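Kulap Sukprasert
OK, tea thread! I've been drinking oolong every afternoon since October and I have so many feelings about it, so settle in.

Kulap Sukprasert
I grew up on sweet iced tea and teabags left in the mug until the spoon stood up. A friend in Plenbridge handed me a rolled oolong one rainy afternoon and I didn't know tea could taste like buttered corn and flowers. I went home and ordered a bag the same night.

Kulap Sukprasert
If you're new to it: oolong sits between green and black. The leaves get bruised and left to oxidize part of the way, then heated to stop it. Part of the way can mean barely or almost completely, so two oolongs can taste like they came from different planets. I love this so much.

Kulap Sukprasert
The greener ones are creamy and floral. The dark roasted ones go toward toast, walnuts, the edge of a good pie crust. My current favorite is a roasted one from a little shop in Bistholm and I'm already on my second bag (the first one lasted 39 days, yes I wrote the dates on it).

Kulap Sukprasert
How I brew it when I have time: small pot, more leaf than feels sensible, water just off the boil. Quick rinse, pour that off, then short steeps. The first real cup is the quiet one. Cups 2 and 3 are where it all happens – the leaves have opened up and the smell fills the kitchen.

Kulap Sukprasert
Smell the lid! Right after you pour, lift it and put your nose right there. Half the fun of oolong is in the lid.

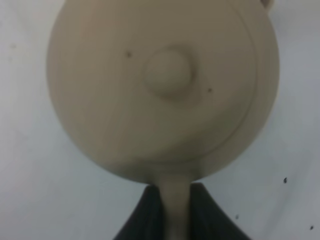
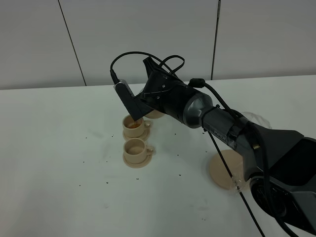
Beige teapot first, then the two little cups on their matching saucers. Small cups forever!

Kulap Sukprasert
Someone asked if you need special gear. Nope. I brewed in a measuring cup with a strainer for weeks and it was delicious. A small pot makes the short steeps easier, that's all. If yours is unglazed, skip the dish soap and rinse it with plain hot water.

Kulap Sukprasert
Water matters more than I wanted it to. Mine is hard and it was flattening everything. I tried a cheap filter jug and the same tea came out sweeter and so much brighter. I made my sister taste both and she picked the filtered one right away.

Kulap Sukprasert
Also please keep the leaves going! I get 5 good steeps out of the roasted one, and then whatever's left goes in a jar of cold water in the fridge overnight. Next morning it's light and a little sweet – perfect with eggs.

Kulap Sukprasert
Next up I want to try one of the aged ones. I hear plum, I hear old books, I hear wet stones. If you've got one you love, tell me which and how you brew it. I'm putting the kettle back on now.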